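Lultero End-Effector Comparison
Progress report to Osport, second reporting period
25 August 2025

1. Status

Work packages 1 and 2 are complete. Work package 3 (glassware handling) is under way. Work package 4 has not started and depends on a decision requested in section 5. Spending is within the approved budget and no transfer between cost lines is needed.

2. Scope of the period

The agreed task was to compare two end effectors on bench-scale laboratory handling: the Vurov parallel gripper, which served as the baseline in the first period, and the Radonjić multi-finger hand. Both are mounted to the same arm and run from the same controller. The arm, the table position and the wrist camera mount were left unchanged between the two so that differences in the logs can be put down to the end effector.

The first half of the period went to integration of the hand. The supplier's driver published joint states at a lower rate than our controller expects, and the mismatch showed up as a stutter during finger closing. We wrote a small buffering node in May and have not seen the fault again. The hand is also heavier than the gripper, so the payload settings and the speed limits near the table were redone.

3. Trials to date

A total of 167 trials have been logged with the hand. Of these, 60 were free-space motions used for calibration and are left out of the comparison. The remainder cover rack, rod and beaker tasks. The recorded set for both end effectors now stands at 922 files, counting each camera stream separately.

Main observations so far:

Thin upright objects. The parallel gripper closes on a glass rod reliably when the approach is square to the jaws, and poorly otherwise. The hand tolerates more error in approach angle. It takes longer to settle, and the thumb sometimes reaches the rod before the fingers and pushes it against the side of the hole.

Removal from the rack. Withdrawal has to be close to vertical or the rod binds. This is a matter of arm path more than grip, and both end effectors were affected. A revised path with a slower first 20 mm has been written but only tested with the gripper.

Beakers. The hand does well on the outside wall. Grasping by the rim was tried and dropped because the fingertip pads are too broad.

Sensing. Clear glass on a light table gave unusable depth data in the first period. The black cloth has improved the colour image considerably. Depth remains patchy on glass, and we now locate the rod from the wrist view, with the rack's hole pattern as the reference. The fixed camera is used for coarse positioning and for review of failed trials. It loses part of the rack when the hand is low, and a second fixed view would help.

4. Issues and risks

Finger joint wear. One joint developed play late in the period. It is still within the supplier's tolerance. We have asked for a spare finger module and have no delivery date yet.

Calibration drift. The wrist camera calibration shifted twice, both times after the end effector was changed over. The check is now done after every changeover and adds a little under an hour. We plan to group trials by end effector in the next period to reduce the number of changeovers.

Cable handling. Cables on the bench side of the table limit where the arm can approach from the right. A proper cable tray has been ordered.

5. Next period

- Run the revised withdrawal path with the hand
- Complete the beaker tasks for both end effectors
- Add a second fixed camera, subject to approval
- Begin drafting the comparison tables for the final report

We ask Osport to confirm whether work package 4 should include filled vessels. If so, the table layout and the safety assessment will both need to change - this would move the start by several weeks. If not, work can begin as soon as the beaker tasks are finished.

6. Work package 3 setup

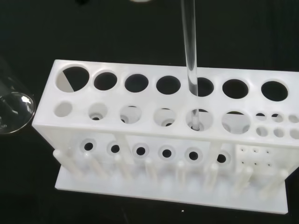
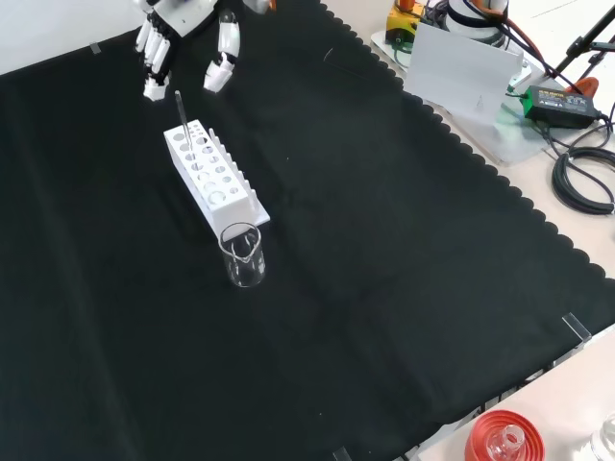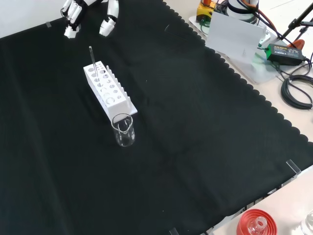

Figure 1. Glass rod in the test tube rack, work package 3. First view from the wrist camera; second and third from fixed camera, with the hand over the cloth.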